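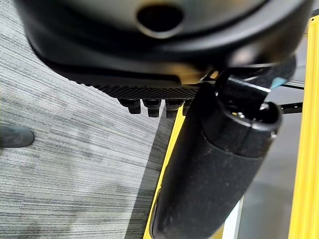 未経験でも応募できますか。

応募できます。必要なのは立ち仕事ができることと、黒いものを黒いものと見分ける根気です。資格、学歴、業界経験は問いません。前の職場の業界用語も、持ち込まれて困ることはありませんが、通じません。

Trellov 作業場　黄色い台の作業スタッフ募集

Trellov では、黒い成形品を黄色い作業台の上で並べ、向きをそろえ、外観を確かめて次の工程へ送るスタッフを募集しています。求人サイトの分類では「軽作業」に入れられました。品物は確かに軽いのですが、夕方になると軽いと言った人の顔を思い浮かべるようになる、という程度の作業です。

募集人数
6名

仕事の内容
主に扱うのは、Vorow という品名の細長い成形品です。片方の端が細く丸く、もう片方が広くなっていて、初めて見た人はたいてい「靴ですか」と言います。靴ではありません。面接でも一度は言ってかまいません。こちらは慣れています。

Vorow は左用と右用で組にします。左右の違いは、慣れた人には一目でわかり、慣れていない人には一週間ほどわかりません。入ったばかりのころは、自信満々で左と左を組にしてしまうものです。検品で戻ってきますので、黙って組み直してください。始末書はありません。

一日の流れは次のとおりです。
朝、台を拭く。
受け入れ棚から品物を出し、細いほうを奥に向けて台に並べる。
表面の傷、縁の欠け、付着した糸くずやほこりを見る。
左右を組にして Gultaso に入れる。
伝票を書く。字は読めれば結構です。読めない字の先輩がいますが、まねしないでください。

Gultaso というのは社内で使っている仕切り付きの運搬箱の名前です。由来を知っている人はもう退職しました。

このほか、スポンジのような柔らかい素材を巻いた黒い筒を扱う日があります。ほこりを集めることにかけては当社でいちばん優秀な品物で、拭いて置いておくだけで次のほこりを迎え入れてくれます。粘着ローラーを支給しますので、負けない程度に戦ってください。勝った人はまだいません。

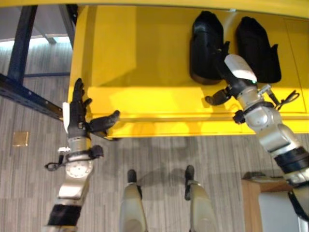 並べ方には決まりがあります。隣どうしをくっつけないこと、台の縁からはみ出させないこと、積み重ねないこと。重ねると艶のある面に細かい擦れが入り、擦れの入った品物は Neagu 行きになります。Neagu は奥の再仕上げ区画で、そこの担当者は親切ですが、同じ人が同じ日に何度も通うとさすがに顔を覚えます。

台がなぜ黄色いのか、という質問もよくいただきます。黒い品物を置いたときに輪郭が見やすい色を選んだ、というのが公式の説明です。非公式には、塗料が余っていたという説が有力です。どちらにしても一日中黄色を見て過ごすことになるので、黄色がどうしても苦手という方は、早い段階でお知らせください。台の色を変える予定はありません。

給与
時給 1,712円。研修期間中も同額です。「研修中は応相談」と書いて実際には相談に応じない求人を、私たちも昔さんざん見てきました。
交通費は規定内で支給します。規定は短いので面接の場でお見せします。

勤務時間
午前9時から午後4時まで。昼休憩1時間、午後に小休憩があります。
残業はほとんどありません。出荷が重なる6月だけ、少しお願いすることがあります。そのときは事前に声をかけますし、断っても翌日の空気は変わりません。

昼食
仕出し弁当を475円で注文できます。味についての評価は割れています。揚げ物の日は好評、煮物の日は持参の方が増えます。冷蔵庫に入れるものには名前を書いてください。これは弁当よりも大事な話です。

服装
長ズボンと、かかとのある靴。作業着の上着と手袋は貸与します。
袖口の広い服、長い首飾り、硬い指輪は作業中は外していただきます。黒い毛の動物と暮らしている方は、上着の下の服にも粘着ローラーをかけてから台についてください。白い毛の方も同様です。白い毛のほうが目立ちます。

向いている方
同じ形のものを見ていて、微妙な違いが気になってしまう方。
旅先の宿でスリッパをそろえてしまう方。
話しかけられなくても平気で、話しかけられても平気な方。

向いていないかもしれない方
毎日違う刺激を求める方。当作業場の刺激は、箱のラベルの色が変わることくらいです。昨年変わったときは昼休みいっぱい話題になりました。
なお、面接で「自分は細かいところまで気がつく人間です」とおっしゃる方には、その場で左右の組み合わせを試していただきます。言わなければ試しません。

見学について
応募の前に作業場を見学できます。所要時間は30分ほどで、歩きやすい靴でお越しください。床に縞の入った場所がありますが、運が上がるとか下がるとかいうことはありませんので、普通に歩いてください。台の上の品物には案内係がいいと言うまで触れないようお願いします。触りたくなる形なのはわかっています。

応募方法
この募集ページの応募欄から、お名前、連絡先、勤務を始められる時期、週に入れる日数をお送りください。志望動機の欄は任意です。「家から近い」「黒いものが好き」など、過去の例に照らしても短いもので十分通ります。「御社の理念に深く共感し」と書かれた場合、理念がどれのことか、こちらから伺うかもしれません。

書類を確認のうえ、面接の候補日をお返事します。面接は一回、作業場の隣の部屋で行います。履歴書は面接当日にお持ちください。手書きでも印刷でもかまいません。写真は最近のもので、本人とわかれば結構です。

定員に達した時点で募集を締め切ります。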